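Molgate Fossil Collection: Frequently Asked Questions

Visiting the study collection

Who can use the study collection?
Anyone with a stated purpose: students, amateur collectors, illustrators and researchers. Requests go to Vasanthi Pathirana at the collections desk. Include the catalog numbers you want to see, or the group and formation if you do not have numbers.

How far ahead do I need to book?
Allow 10 working days. Material held at the Weerakoon store takes longer, as it is moved only once a month.

Are you open on weekends?
The public gallery is open on Sunday. The study collection is not.

How many specimens can I request at once?
Up to 24 per visit. A drawer of unsorted shell fragments counts as one specimen.

What the collection holds

What is the main strength of the collection?
Marine invertebrates from the Paleozoic, chiefly brachiopods, crinoids and trilobites. The Skellinum Quarry series alone has 263 cataloged lots. A lot is one or more pieces collected together from the same bed.

Do you have dinosaur material?
Two casts, both on display. The rocks near Molgate are far too old for dinosaurs.

Why do some labels show two names?
The upper name is current. The lower one is the name on the original label, which we keep even when the identification has changed. Older papers often cite it.

Washing and sorting

Can I wash my own finds before bringing them in?
Hard limestone pieces, yes. Use plain water and a soft brush. Do not wash shale, anything with a yellow or white crust, or anything that sheds flakes when handled. Pyrite in particular should be kept dry.

How should washed pieces be dried?
In open air, out of direct sun, with space between pieces. Keep each field label next to its piece the whole time — most lost locality data is lost at this stage. Do not use an oven or a hair dryer.

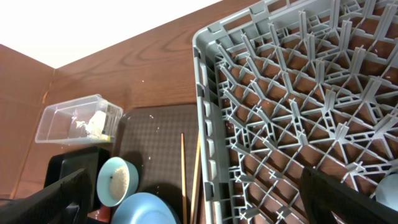 Identification and donations

Will you identify a fossil for me?
Yes, to genus where the material allows. Send three views with a scale bar, plus the place and bed where it was found. Jahangir Howlader handles echinoderms and Ivana Acuña handles everything else. Replies take up to 15 working days.

Can you tell me what it is worth?
No. Staff do not give valuations.

Do you accept donations?
We accept specimens with a known locality and written permission from the landowner. Pieces without locality data may be taken for the teaching set, by agreement.

Can I borrow specimens?
Loans are made to institutions only. The form is the same one used for the Skekotetti microfossil slides; cross out the section on slide boxes if it does not apply. Type specimens do not leave the building.

May I publish photographs I take there?
Yes, with the catalog number and the collection name in the caption. Send one copy of the publication, paper or digital, to the collections desk.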